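Ready-made mixes and the word "validated"

Another flyer in the pigeonhole this week, this one from Medberg, for a one-step RT-qPCR kit that will apparently do everything short of loading the plate. "Validated across sample types." Which ones? I looked for the list and found a stock photograph of a leaf.

I've been burned by this before. In January we changed our extraction kit to the Sawatzky columns on the strength of a very handsome bar chart. The bars had no error bars and the axis started at 4. Our own yields from soil were lower than with the old kit, and the blanks came up late but they did come up, which nobody at the firm seemed to find interesting. Harish Dwivedi ran the whole lot again on a different block to be fair to them. Same story.

So before anyone at Brakham signs an order, I'd like to see three things: a dilution series on our own material, no-template controls on every plate, and one lot compared against the next. The last is where most of these kits go quiet. A master mix can be lovely in March and have a slightly different salt balance in the autumn, and the leaflet in the box won't say a word about it. 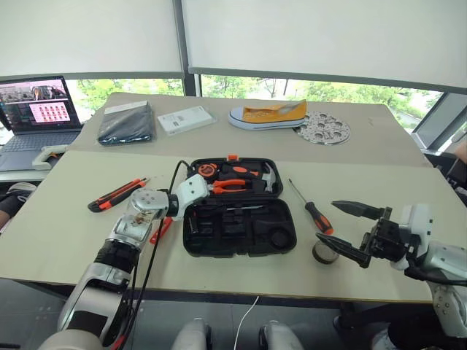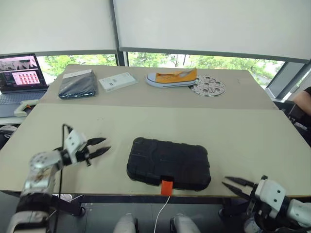
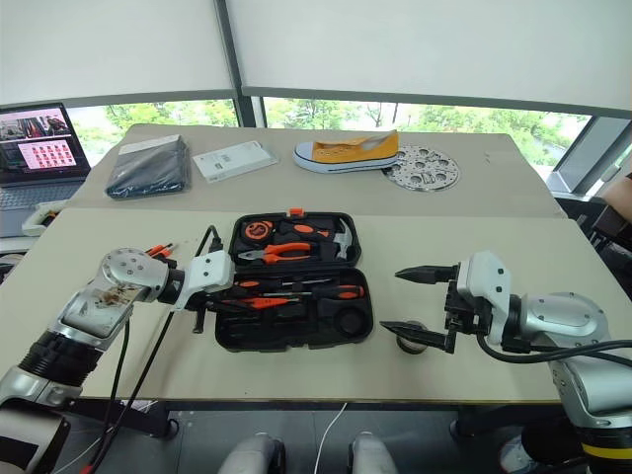

The long table, with the black case in the middle.

Murray Bouchard thinks I'm being a misery. His argument is that the old recipe, mixed by hand from separate tubes, has its own wobble - people pipette differently, people get bored - and a bought mix at least removes that. Fair enough. I'd still want to know how big the wobble is before paying to be rid of it. We have some 11 plates of old data that could tell us, if someone sat down with them.

The price doesn't help. Medberg's quote is for 6 boxes minimum, and the discount vanishes if you split the delivery, so you end up with a freezer full of something you haven't tested yet.

I've asked for a free sample and been offered a webinar. I'll go, I suppose, and ask about lots. If they send the sample as well I'll put the curves up, good or bad.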